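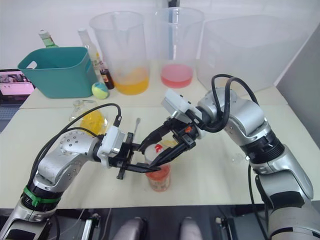 Hello Drillthorpe! Notes for the drinks table talk, December 2024. Slow down at the start — last time I raced through it and had 5 minutes left over with no jokes to fill them.

Opening: ask who has ever made a fruit drink for a crowd. Hands up. Then ask who had anywhere to put the bottles! (Pause. There's always a laugh from the back.)

Main point one. Colour does half the work. Orange and yellow juice in one pitcher, pink-red in another, and people can find what they want from the far side of the room. I love a clear pitcher for this. When we did the Clirkville open day in April we served 421 cups, and the see-through pitchers meant we could tell what needed topping up from the doorway.

Main point two. Pour small. A little plastic cup filled halfway is plenty for a first taste, and you can carry it across a room without wearing it. Mention the bar spoon here — long handle, small round head, lovely thing, gets right down to the bottom of a tall glass.

Main point three, my favourite bit: jars! Next slide.
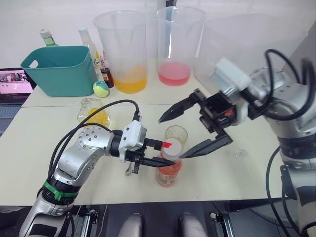
Slide 7: red-orange drink in a short glass jar with a white screw-on lid.

Say: a lid means you can mix ahead and stack them in a crate. We took 82 jars over to the McGrath hall this way and I was so pleased I rang home about it. Put a bit of coloured tape on the lid for each flavour, and write the key on a card by the table.

Someone will ask about washing up. Answer: rinse the glasses early, as juice dries on like glue, and keep a plastic basket at the back of the table for odds and ends.

Finish with the Zolton punch recipe (handout, 41 copies printed, ask people to share). Then questions, then tasting. Leave the lights up!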